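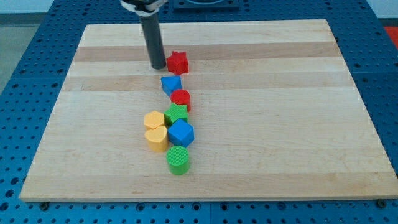 Shape blocks on the maple board, with the rod at the back by the red star.

We are into the second half of the equipment budget and I have been putting off writing about it, mainly because the spreadsheet kept changing. It has settled now, so I can go through what we bought, what we put off, and where I got the numbers wrong.

The arm was the easy part. We had the quote from Skirnovham early, the price held, and it went through in one approval. I have nothing useful to add about it except that you should read the lead time line twice. Ours said eight weeks and it was eleven.

The smaller things are where the planning fell apart. My first draft had one row called "table and fixtures" with 1,159 dollars in it. That covered the table itself. It did not cover bolts, brackets, a spare mounting plate, or the shipping on anything heavy. By the time I had split that row into real items, there were 31 of them, and the total was a little under 3,000. None of the items was expensive on its own. I now keep a separate sheet for anything under 50 dollars and I update it the same day I order.

We went with a blue pegboard table because you can bolt things down wherever you need them. I looked at a plain steel bench from Furnau, which was cheaper, but we would have been drilling it every time the layout changed. The maple board is bolted along its front edge, and swapping it for something else is a short job with a hex key.

The blocks were a late addition. We are doing pushing tasks first, with a straight rod on the arm, and I wanted objects with different outlines: stars, cylinders, a cube, a heart. A hexagon and a triangle too. They are chunky plastic and they come in red, blue, green and yellow. The budget line for all the test objects together was 192 dollars, and I have spent less than half of it. I plan to use the rest on duplicates. Blocks roll under things, and I would like to have a box of spares before we need one.

What I moved to next year:

The second gripper. We can do the first round of work with the rod alone, so paying for fingers we won't use until spring made no sense.

The safety fencing upgrade. Batska quoted it for a bigger cell than we have. I asked for a smaller layout and am still waiting.

The service contract — I go back and forth on this one. The first year is covered by warranty, and I would sooner put the money aside and decide in December.

If I were starting again, I would price the table with everything on it before asking for money, and I would add a line for shipping from day one. I would also order the bolts in two lengths. We have a drawer full of the long ones.

Next up is a quote from Hà for a tool changer. I will post the figures when I have them.

Recent posts
Lead times, and how I track them
Choosing a table for a small robot cell
Used or new? Notes on buying a controller
A spare parts list that fits on one page

This site uses cookies to remember your settings and count visits. By continuing to read, you accept their use.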